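Ladcombe cafes may keep outdoor tables until the end of November

Ladcombe, 06/08/2021

Cafes and small restaurants in Ladcombe may keep their tables on the sidewalk until the end of November this year, the town council has decided. The vote was 7 to 2. In other years the permits ended together with the summer season, and the tables had to be inside again before the first school week.

The decision concerns the streets between the market square and the river, and also Bada Street, where no outdoor tables were allowed before. A business which wants to use the longer season must send a short form to the town hall and pay a fee of 185. Owners who already have a summer permit do not have to pay a second time, but they must send the form also.

Svetozár Sokol, who runs the Iturra coffee house near the old post office, was one of the owners who asked for the change in spring. He said he is satisfied with the result, although he hoped that the fee would be lower.

"For a big restaurant it is a small amount. For a place like mine it is several days of coffee," he said. "But I will pay it, of course. People got used to sitting outside, and I think they will come with a coat and a scarf."

Sokol said he will have to buy blankets and maybe change some of the tables, which do not like rain. He does not plan to make the menu longer. In the cold months he sells mostly tea, soup and one kind of cake, and he wants it to stay like this.
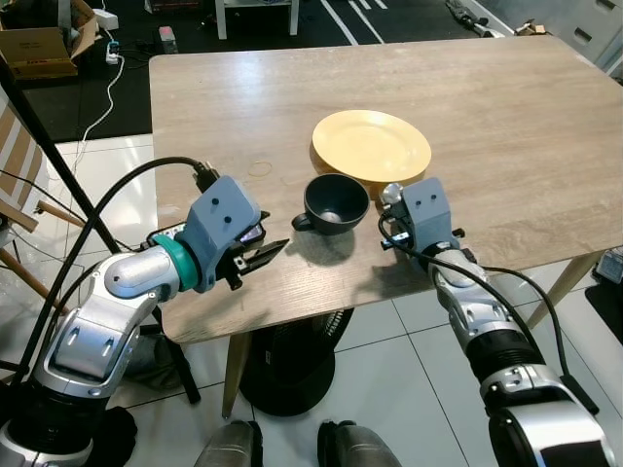
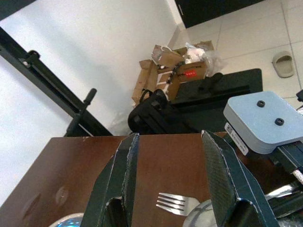
Wooden tabletops, the first one with a yellow plate and a dark cup.

Not all people in the town are happy with the plan. Residents of Bada Street wrote to the council in July that the sidewalk there is narrow and that it is difficult to pass with a baby carriage even when it is free. They also complained about the noise in the evening. The council answered with two conditions: on Bada Street the tables must be taken in at nine o'clock, and there must always be enough space for two people to walk next to each other.

Heaters which burn gas will not be permitted on any of the streets. Electric heaters are allowed if the cable does not cross the sidewalk. This point was discussed for a long time on Wednesday evening, and one of the members who voted against said that without heaters the longer season has little sense. Other members answered that the owners can decide this for themselves, and that nobody is forced to take part.

The town will also put 3,000 into new benches and trash cans along the river walk. The money comes from the part of the budget which was reserved for the summer concerts, most of which did not take place this year. The benches are ordered from Drulora, a local workshop that already made the bicycle stands in front of the library. They should be in place before the fall market.

The rules for the tables themselves stay the same as in summer. They must be possible to fold or to carry inside, they may not be fixed to the ground, and plastic covers with advertising are not permitted. Umbrellas must be closed when the wind is strong. The owner of each place is responsible for cleaning the sidewalk in front of it, and from now on this includes the leaves — a new sentence in the text, which was added after a question from the street cleaning service.

Delivery trucks will keep their usual hours in the morning. Drivers who supply the shops on the market square asked for one free corner where they can turn, and the council agreed that no tables will be placed next to the pharmacy. The corner will be marked with paint on the ground.

Forms can be picked up at the town hall on the ground floor, at the same window where parking cards are given out. They will also be sent by mail to businesses which had a permit in the last season. A cafe that has not received its answer after two weeks should call the permit office, and until the answer arrives the old rules are valid for it.

The council will speak about the subject again in winter, when it has the first comments from the owners and the neighbors.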